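Kekana Regional Police Service recognizes members and residents for bravery

The Kekana Regional Police Service has presented its yearly awards for bravery and service, with 10 people honoured at a ceremony in the Brollholm civic centre. The awards cover calls and investigations from the past year in Brollholm, Gereck and the rural district between them.

Six of those recognized are sworn officers. Two are dispatchers from the Gereck communications centre, and two are residents who stepped in to help before police arrived.
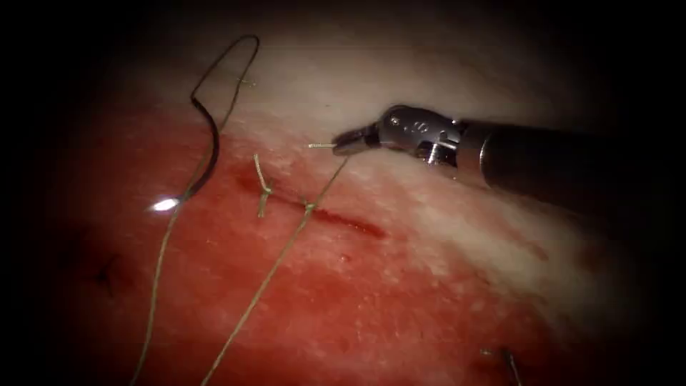

BROLLHOLM, November – The Service's highest honour, the Medal of Bravery, went to two constables from the Gereck detachment who pulled a driver from a pickup truck in the Treltach River. The truck had left the road near the Treltach bridge and was filling with water. The constables broke the rear window and brought the driver to shore, where paramedics took over. All three were treated in hospital and released.

Commendations for outstanding police work were given to four officers from the Brollholm detachment. They located a missing child in bush north of the town after an overnight search. The child was cold but unhurt.

The two dispatchers received the Communications Award for their handling of a house fire call in Gereck. They stayed on the line with a family on the second floor until firefighters reached them with a ladder.

Citizen awards were presented to a Brollholm transit driver, who sheltered a woman being followed on foot, and to a Gereck shop owner who gave first aid to an injured cyclist.

The Service answered 2,793 calls in the Gereck area over the year covered by the awards. Nominations came from supervisors, fellow members and the public, and were reviewed by a panel drawn from both detachments.

Nomination forms for next year's awards are available at the front counter of either detachment. Residents may nominate a member of the Service or another resident. Completed forms can be dropped off at the counter or mailed to the Brollholm detachment.

Media contact:
Media Relations Office
Kekana Regional Police Service, Brollholm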